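In conversation: the Parell home study program
October 2019

The Parell program lends course materials to adults finishing secondary school from home. Its coordinator met with us to discuss the first full year.

Enrolment stands at 855 learners across 27 districts. "Most of them work," the coordinator said. "They study after supper, and the timetable has to allow for that."

Deadlines were the chief concern in July, when learners asked for longer terms. The program has since moved to units of 30 days – a change the coordinator described as overdue. "We had copied the school calendar without asking whom it served."

A laptop remains the only equipment required.

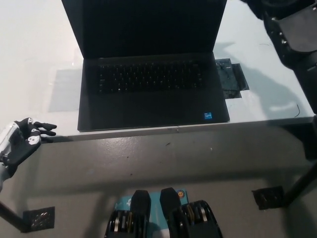
Enrolling for next term

Applications are accepted at the Skaseta office until the term begins. Replies are sent within 7 working days.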